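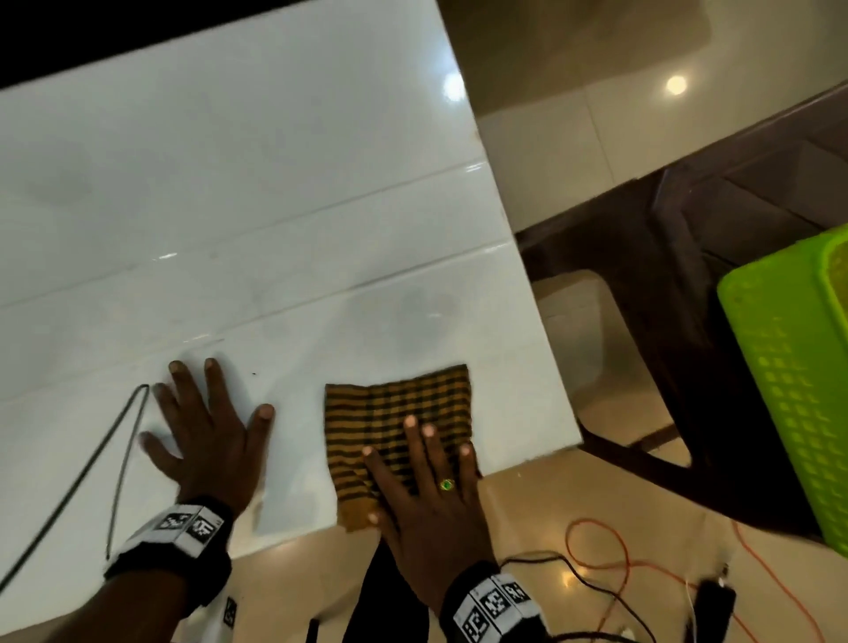 I finally did it. After years of telling myself I would sort out my digital life "when things calm down," I sat down with a pot of coffee and wrote my first real automation, and I have been grinning about it ever since!

Some background for anyone new. I translate technical manuals for a living, mostly French to English, mostly pumps and compressors. The translating part I love. The part around the translating (renaming files, converting them, logging hours, sending the same polite email over and over) I have always done by hand, because I never thought of myself as someone who writes code. I still don't, really. But it was eating up a big chunk of every morning.

What pushed me over the edge was a job in January. Aurélien Fleury, who sends me most of my pump work, had a client with 400 separate files, every one of them named something like final_v2_FINAL_rev. I renamed them one at a time. I listened to two entire audiobooks while doing it. When I told Aurélien, there was a long silence on the phone and then he said, very gently, "You know there is a way to do that in one go?"

I did not know! So I started reading.

The tool I ended up with is called Lornix. It's a small desktop program that watches folders and does things when files show up in them. You write the rules in plain text, one per line, and they read almost like English. My first rule took me an entire evening and did exactly one thing: when a file landed in my Incoming folder, it put the date at the front of the name. I dropped in a test file, watched the name change by itself, and yelled so loudly that the dog left the room.

I tried Gravance before that, and I want to be fair to it, because plenty of people in my translators' group swear by it. It has a lovely visual editor where you drag boxes around and connect them with lines. For me the boxes got tangled very quickly, and when something broke I couldn't tell which line had done it. If you think in pictures you may have the opposite experience. Try both, they each have a free version.

My setup right now is four rules. The first adds the date. The second reads the client code from the file name and moves the file to that client's folder. The third makes a copy on the backup drive before I touch anything, and I wish I'd had that one ten years ago. The fourth adds a line to my hours spreadsheet with the file name and the time it arrived, so all I have to fill in is when I finished. That last one took the most fiddling. Lornix kept writing the time with a comma in it, and my spreadsheet would split it across two columns and shove everything else over. The fix was putting quotation marks around the whole thing. Two little marks! I had been staring at it for most of a weekend.

Josiane Carré, my old college roommate, runs a bookkeeping office and has been doing this sort of thing forever. She gave me the best advice I got, so I'm passing it on: keep a notebook for a week and write down every task you do more than once a day. Don't try to fix any of it yet, just write. My list was a surprise. I'd have guessed that invoices were my biggest time sink, but they barely showed up. Hunting for the right version of a file was on there every single day, sometimes before breakfast.

She also told me to stop at the point where a rule takes longer to write than the job would take to do for the rest of the year. I have already ignored this. I spent three lunch breaks on a rule that changes my desktop background when a deadline is close, and I regret nothing (it turns orange, I love it).

A few of you asked in the comments on my last post whether this works on an older machine. Mine is a Pryor laptop that I bought used, with a space bar that sticks, and Lornix runs fine on it. It does slow down when a huge scanned PDF comes in, so I've told it to leave anything over a certain size alone and I move those myself.

Next on my list is email. A reader recommended Milta for sorting messages and saving attachments straight to a folder, which would mean a new job could go from inbox to client folder to hours sheet while I'm still putting my socks on. I've installed it and gotten as far as the welcome screen. If anyone has it working with a shared mailbox, please tell me how you set up the permissions, because I got two different error messages and understood neither of them.

I'll post my four rules as a text file once I've taken the client names out.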